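Probando restauraciones de verdad (y no solo copias)

22 de septiembre de 2018

Llevaba meses queriendo escribir sobre esto y por fin tengo un rato. En Betancur hacíamos copia de la base de datos todas las noches, con su correo verde de "OK" a las tantas, y todos tan contentos. Hasta que en julio Cristian Usuga preguntó en una reunión cuánto tardaríamos en levantar la base de pedidos desde cero. Silencio. Yo dije que una hora, por decir algo.

Pues nos pusimos a medirlo, ¡y fue lo más divertido que he hecho este año en el trabajo! La primera restauración completa en PostgreSQL 10 tardó 270 minutos. El volcado era un pg_dump en texto plano de 118 GB que se cargaba con un solo proceso, y casi todo el tiempo se iba en recrear índices. Uno de ellos, por cierto, llevaba años sin usarse (lo borramos con mucho gusto).

Los cambios que hicimos fueron bastante sencillos. Pasamos el volcado a formato directorio, lo que permite usar pg_restore con -j 8, y subimos maintenance_work_mem solo durante la carga. También desactivamos autovacuum en la máquina de pruebas y lanzamos un ANALYZE al final — no os lo saltéis, la primera vez se me olvidó y las consultas iban de pena. Con todo eso bajamos a menos de una hora, así que mi respuesta inventada acabó siendo cierta.

Después vino la parte que más me gusta. Duangjai Ruangrit escribió un script que cada madrugada coge la última copia, la restaura en un servidor aparte y ejecuta 300 comprobaciones: recuentos por tabla, claves foráneas, la fecha del último pedido, cosas así. Lo llamó Hotano y no ha querido explicar por qué. 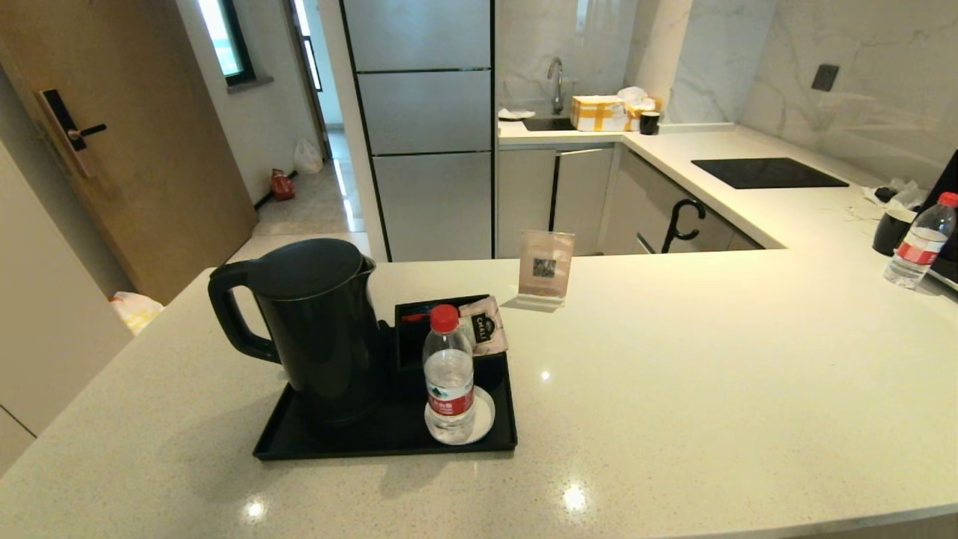
La segunda semana Hotano ya nos pilló un fallo precioso. Faltaba un esquema entero, el de facturación, porque alguien (yo) lo había excluido del volcado en una migración y nunca quitó la opción. El correo seguía llegando verde, claro: pg_dump había hecho justo lo que le pedíamos.

Lo siguiente es archivar los WAL para poder recuperar a un momento concreto, que con la copia nocturna todavía podemos perder un día de pedidos. Estoy mirando pgBackRest y barman, y de momento me tira más el primero por la restauración incremental. Si alguien lo usa con bases de más de 2000 tablas, que me cuente en los comentarios qué tal, ¡me interesa muchísimo!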